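Suspensions, expulsions and appeals: questions parents ask us

Markeck Education Law Help answers calls from families in Wanivport, Desville and the smaller towns along the river. These are the questions that come most often. The answers are general information and they can't replace advice about your own child's case. Rules are different from one school board to another, so please read also the code of conduct of your school.

What is the difference between a suspension and an expulsion?

A suspension is for a fixed time and the student returns to the same school when it finishes. An expulsion has no automatic return. The student may be expelled from one school only, or from all the schools of the board, and the letter must say which one it is. If the letter is not clear, ask for a corrected one before you do anything else.

The principal telephoned me. Is it enough?

No. A phone call is a courtesy. You should receive a written notice with the reason, the dates, and how to appeal. Keep the envelope or the email, as the time to appeal is usually counted from the day you received it.

How long do I have to appeal?

In the boards we deal with, you have 5 school days to appeal a suspension. For an expulsion the period is longer and it is printed in the decision letter. If you missed the date, write anyway and explain the cause. Late appeals are sometimes accepted, for example when the parent was in hospital or when the letter was sent to an old address.

Can the school search my child's locker or bag?

The locker belongs to the school, and most codes of conduct permit staff to open it. A bag or a jacket is more personal, and the staff should have a reasonable ground to look inside. A phone is again a different matter — to hold a phone until the end of the day is not the same as reading the messages in it. If something was read, mention this in your appeal.

My daughter Su was only standing near the other students. Can she be punished?

This was sent to us through the form on our website, and we receive many similar ones. A student can be disciplined for taking part, but to be present is not by itself taking part. Ask the school what exactly she is said to have done, and who reported it. You may not be given the names of other students, but you have the right to know the substance of what was said.

Should my child write a statement?

Your child can be asked for one, and many students write it in the office, upset, before the parents have been called. You can request a copy. If the statement is wrong or incomplete, don't ask for it to be destroyed. Send a second statement with the corrections and keep a copy of both.

What happens at the hearing?

A panel of trustees listens first to the principal and after that to the family. Each side can ask questions. A hearing in Desville usually starts at 6 p.m. and takes 90 minutes, but you should keep the entire evening free. Your child may speak and may also choose to stay silent. If you need an interpreter, tell the board office when you file the appeal.

Does my child continue to receive schoolwork?

During a short suspension the teachers should provide homework. For longer absences the board must offer a program, often by computer or in another building. Ask for the name of the program in writing, with the start date.

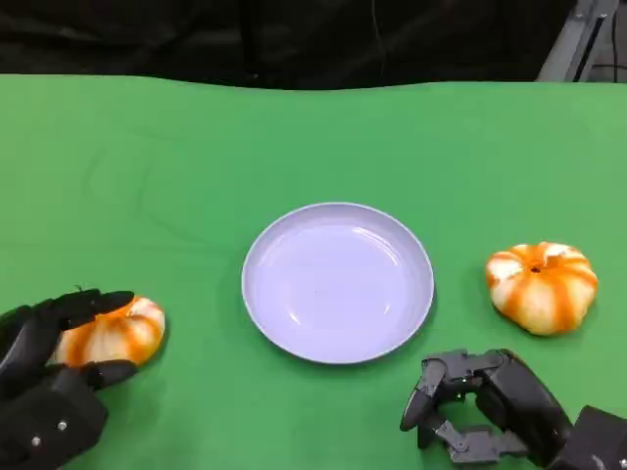
What does it cost?

The appeal to the board is free. Our first consultation is $200, and this amount is deducted from the bill if you continue with us. For an expulsion hearing, with preparation, our fee is $3,000. Families with low income should first try the legal aid office in Wanivport, and we are glad to give you the number.

Can we go to court if the panel says no?

Sometimes. A judge will mostly look at whether the procedure was fair and whether the decision was a reasonable one, and will not hear the whole case again. It is slow. A hearing asked for in May may not come before the next school year, so speak with a lawyer soon after the panel's decision.

Will it stay in the student record?

A suspension is normally recorded and then removed after a certain period without a new incident. An expulsion stays longer. If your appeal succeeds, the panel can order the entry to be removed, but it is necessary to ask for it, and afterwards to request a printed copy of the record to check.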